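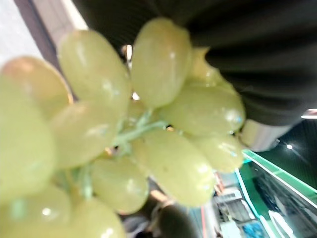 How to Make Raisins in Your Oven

A box of raisins costs very little, and making your own takes most of a day. If that hasn't scared you off, welcome. Homemade ones are plumper, taste like the fruit they used to be, and give you something to mention at dinner until people ask you to stop.

What you need

2 pounds of seedless grapes
A large pot
A rimmed baking sheet and parchment paper
An oven that goes down to 200 degrees F

Pick firm, sweet grapes. Drying concentrates whatever is already in there, so a sour grape becomes a smaller, angrier grape. I used a green variety from the Karaca market, bought in August when they were practically giving them away.
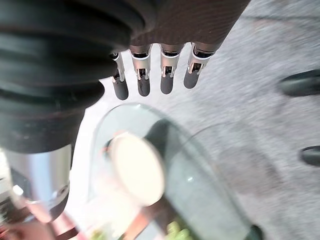 Do I have to blanch the grapes first?

You can skip it, but plan on a much longer day. A quick dip in boiling water cracks the skins and lets the moisture out.

Step 1. Wash the grapes and pull them off the stems. Toss anything soft or split, or eat it standing over the sink like the rest of us.

Step 2. Drop them in boiling water for 30 seconds, then straight into ice water. Drain, and pat dry with a towel you don't love.

Step 3. Spread them in a single layer on the parchment, not touching if you can manage it. They will roll - accept this early.
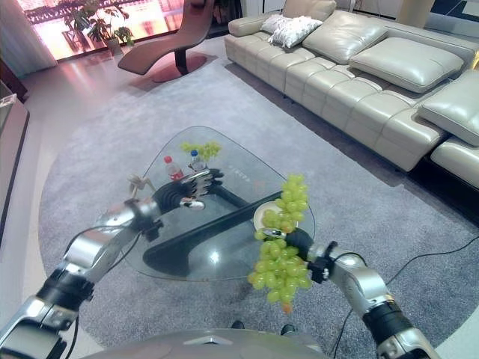

Step 4. Set the oven to 200 and slide the sheet in. Shake it every hour or so. My old Dolico oven runs hot, so I prop the door open with a wooden spoon. If you have small kids or curious pets, leave the door shut and check more often.

Step 5. Start tasting at 3 hours. Small grapes may be done by then. Big ones can take 8, and one stubborn batch of mine went 11.
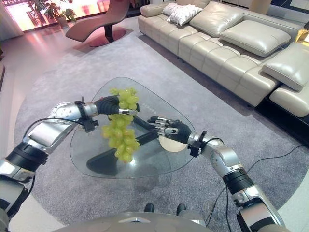 They're ready when they're wrinkled and chewy with no wet center. Take the small ones out as they finish and put the rest back. Cool completely, then keep them in a loosely filled jar for a week, shaking it daily. If you see droplets on the glass, back in the oven they go.

After that, store them in the fridge.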